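Zerville FM drops evening host's segment after listener complaints

2021-02-28

Zerville FM has taken the call-in segment of its evening show off the air for 2 weeks while the station reviews how guests are prepared for live broadcasts. The decision follows an appearance by the singer Þórarinsdóttir, who left the studio before her interview was over.

Þórarinsdóttir was booked to talk about her new single, "Noso," and to play one song with her guitarist. The first part of the interview went as planned. She spoke about recording the track at home and about her plans to tour again when venues reopen. The host, Rezaul Selvanayagam, then read out a message from a listener asking whether the lyrics were about her former bandmate in Brirker. She said she would prefer to talk about the music. Selvanayagam asked the question a second time and made a remark about the band's breakup that many listeners found rude.

She thanked the audience, took off her headphones and left. The station played four songs in a row before Selvanayagam came back on and said the interview had ended early.

By the next morning the station had received 1,589 messages through its website and text line. Most were critical of the host, according to the station, though a fair number said a pop star should expect personal questions on a live show. A recording of the exchange was shared widely among Brirker fans, and the station later removed the full episode from its archive.

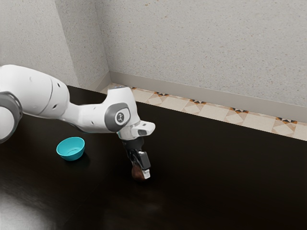

Selvanayagam apologized at the start of his next show. "I was asked to move on and I didn't," he said. "That was my mistake. I have written to her and I'm sorry to everyone who was listening." He did not take calls that evening and played music for the rest of the hour.

Þórarinsdóttir's management said she had accepted the apology and did not want the host to lose his job. The same statement said the list of subjects she would not discuss had been sent to the show's producers before the broadcast. The station confirmed that it had the list but said it had not been passed on to the studio. It did not say who was responsible.

Selvanayagam has hosted the evening show for seven years. He was warned once before, after joking about a contestant's weight during a phone quiz, and the station told him then to keep to the prepared questions when a guest is in the studio. He will stay on air during the review, with the call-in time given over to listener requests sent by text.

Brirker split up last July after their third album. The members have said little about the reasons, and the former bandmate mentioned in the listener's message has not commented on the interview.

"Noso" is out now. Þórarinsdóttir has canceled one other radio appearance but is still expected to perform on the Saltmarsh Sessions webcast next month. The station says it has invited her back to play the song she had rehearsed, with no interview, and is waiting for an answer.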